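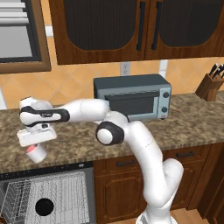

Granite or laminate for a small kitchen?

jakton_23
Replacing 10 feet of counter in July. Quote from Studel for granite is $110 a foot installed. Is it worth it over laminate?

Emeo
Yes. Ours has been in for some 3 years, no chips. Speckled brown hides crumbs, maybe too well.

pinecreek
Disagree. You have to seal it, and cheap laminate looks fine now. Put the money into the sink.

Emeo
Sealing takes me an evening. Speckled brown and tan with a tile backsplash and reddish-brown cabinets, toaster oven left out: 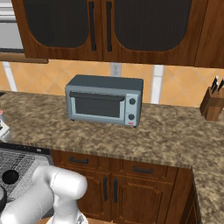

Reply from jakton_23
Thanks both. Does the quote normally include the sink cutout?

pinecreek
Mine didn't. Ask before you sign.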